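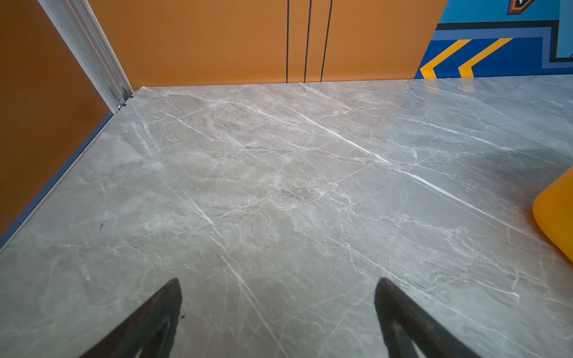

The gripper's own view of our marble-patterned floor, orange wall panels behind.

Come teach our arm to pick things up (paid, September start)

Hi! I run the manipulation study at the Olton lab, and I'm looking for 19 people who'd like to spend a couple of afternoons driving a robot hand. No experience needed. If you can steer a shopping cart, you'll be fine, and if you've never touched a robot in your life I'd love to have you even more.

So what are we trying to find out? Our last study, which we called Masson, gave us a result I still think about a lot. We trained one policy on demonstrations from people who'd practiced for ages, and another on demonstrations from first-timers, wobbles and second tries and all. The first-timers' policy recovered from a missed grasp far more often. The experts hardly ever missed, so the arm hardly ever got to see what you do next! It was a small study though, with only our own students in it, and I want to know if it holds up with a wider crowd.

The follow-up is called Ziltitz. You hold a controller, you watch the view from the wrist (the same kind of view as in the photo, with the two dark fingers poking up from the bottom), and you try to pick up whatever we've set out on the floor. Shiny, veiny floors are hard on depth estimates, and a lot of people find them tricky to judge by eye too, so expect to come down a bit short at first. Please don't apologize when you do, those are the tries I want.

You'd come in for two sessions, each with 10 short tasks and a break whenever you want one. Afternoons only, first one starting at 2 p.m. We pay for both sessions at the end of the second, in cash or by transfer, and we cover the bus from Cavham.

You should be 18 or over, okay with looking at a screen for a while, and able to use a handheld controller with either hand. Left-handers very welcome, we were badly short of them last time. If you took part in Masson I'm afraid I can't take you for this one.

We record the arm's motion and the wrist camera, plus your controller inputs. Your name is kept apart from all of it, and you can stop at any point and ask us to delete your runs.

To sign up, use the form on the Olton lab page or stop by the front desk and ask for the Ziltitz sheet. Tell me which afternoons suit you and which hand you'd rather use, and I'll write back with a time.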